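The Level at Urkeck

The gauge at Urkeck was read at six in the morning and six in the evening. The reading was taken to the nearest centimetre in still weather and to the nearest two in wind. It was written in the book in pencil, then telephoned to Rastmont, where it was written in another book in ink.

She had held the post for over two years. The house came with it: two rooms, a stove, a porch facing the water and a shed in which the previous keeper had left eleven oars and no boat. The lake was long and narrow and had been made by damming the Juhl where it came out of the hills. Beneath it, at the northern end, lay the old village, also called Urkeck. The present Urkeck was the gauge, the house and a bus shelter.

The gauge itself was an enamelled staff, white with black divisions, bolted to a concrete pier. Zero on the staff was not the bottom of the lake. It was a height chosen by the engineers as the lowest level at which the intake could run without drawing air. Full was 206. At 206 the water stood a hand's width below the spillway, and at anything above that Rastmont opened the lower gate without being asked.

In September the reading began to disagree with itself.

The first instance was small. At six in the evening she read 141 and wrote it down. At six the next morning she read 144. There had been no rain. The inflow from the Juhl was at its yearly minimum and the intake had been drawing all night, so the level ought to have fallen by one. She cleaned the staff with a brush and read it again. It was 144.

She telephoned it through.

"One four four," said the clerk at Rastmont. "Up three."

"Up three."

"Rain?"

"No."

There was a pause in which she could hear him writing. He did not ask anything else. The form had a column for rain and a column for remarks, and the remarks column was only as wide as a thumb.

By evening the level had gone back to 140, which was where it should have been if the morning had never happened. The next day it was 143 in the morning and 139 at night. She made a table on the back of a seed catalogue. Each evening the lake was where the arithmetic placed it. Each morning it was higher by the same amount, and during the day it gave the water back.

There are recognised causes for a lake being higher at one end than the other. Steady wind will push water along the basin and hold it there. A change in air pressure will start it rocking, and it may rock for a day or more. She knew of both from the handbook. But wind shows on the water, and the mornings were flat. The rocking of a lake that length had a period of forty minutes, which the handbook gave in a footnote, and forty minutes could not be mistaken for a night.

She began to take extra readings. They were not required and there was nowhere in the book for them, so they went on the seed catalogue. At eight in the evening the level was normal. At ten it was normal. At midnight she went out with the lamp, lay on her front on the pier and found it normal. At two it had risen by one. At four it had risen by three, and there it stayed until the light came.

She ate breakfast at noon that week and slept in the afternoons with a coat over the window. 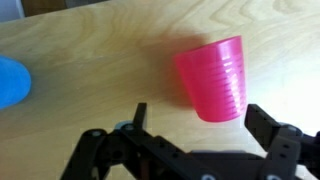 The handbook had a section on the movement of staffs. A staff may sink, if the pier is settling. It may be lifted by ice. In either case the fault is found by levelling from a fixed mark, and the fixed mark at Urkeck was a brass stud in the rock behind the house. She borrowed the instrument from the Jedon depot, which meant the bus there, a form in duplicate, and the bus back with the tripod across her knees. The driver charged for the tripod as a bicycle.

She levelled from the stud to the staff at six in the evening and found the staff correct. She left the tripod standing and levelled again at four in the morning, with a lamp hung from a nail on the pier. The staff was correct. The water against it was three centimetres higher than the water had any right to be.

So the lake was rising. The surface of the lake at that level had been calculated by the engineers and was printed inside the cover of the book. She multiplied it by three centimetres, and the figure that came out was larger than the Juhl could deliver in a week. It was arriving in two hours and leaving by breakfast.

She considered what else would raise the level of water in a basin. The handbook did not deal with it, but any person who has got into a bath could. Something could be put in.

She wrote nothing in the remarks column that day. She returned the instrument to Jedon, where the man at the counter checked the bubble and the screws against his list and asked if it had been satisfactory. She said that it had.

The old village had been surveyed before the flooding. A copy of the plan hung in the passage at the house, behind the coats, and she took it down and cleaned the glass. There were thirty-four buildings, a church, a forge, a sheepfold and a mill. Each had a number and beside each number was a height. The church had been taken down for its stone. The others were left standing with the doors and window frames removed, according to a note in the corner, to let the water in and out.

She set the heights against the present level. The chimney of the mill would be nearest to the surface. It would come clear of the water at 131.

On the last dry night of the month the reading at ten was 132. She took the lamp, a flask and the catalogue and walked up the shore road to the northern end, a distance of four kilometres. There was no moon. She sat on the wall where the road went down into the lake, as it had been left to do, and put the lamp out to save the oil.

At a quarter past one the water at the foot of the road moved. It came up over the first stones and then over the next without making a wave. She had put a stick in the ground at the edge, marked with notches, and she felt for the notches with her thumb. One. After some time, two.

Out over the village there was a sound she knew, and it took her a while to place it because of where it was. It was the noise of a door being shut by a person trying not to wake the rest of the house. Then there was another, further off. She counted them, having nothing else to do in the dark. They came at intervals of a few minutes. A dog barked once and was spoken to.

When she reached thirty-four there were no more. The stick stood at three.

She stayed until it was light. The water drew down over the stones and left them dark. Some way out, small and square, the top of the mill chimney broke the surface, one centimetre clear. She could not have sworn to the smoke. There was mist on the lake at that hour in any case, and it tended to rise in columns.

It was past seven when she got back to the pier. She read the staff, wrote 130 in pencil and put the true time beside it. The telephone was ringing in the passage.

"You're late," said the clerk.

"Yes."

"Go on, then."

"One three zero."

"Down two," he said, and wrote it. "Remarks?"

She looked at the plan, which was leaning against the wall where she had left it. On the second line of the note, under the sentence concerning the doors, was one she had not read before, in a smaller hand. It said that the inhabitants had been notified of the date.

"How wide is the column at your end?" she asked.

"Same as yours, I should think. Thumb's width."

"None, then."

"None," said the clerk. "It'll be the rain soon, anyway. That'll bring it up."

The rain came in the first days of October and the lake went up to 150, then 170, and the morning and evening readings agreed. She finished the catalogue and sent off for another. In the spring, when Rastmont wrote to ask what the station would need for the coming year, she put down a gallon of lamp oil, pencils, a new brush for the staff and thirty-four pairs of hinges.

The hinges were queried. She replied that they were for doors.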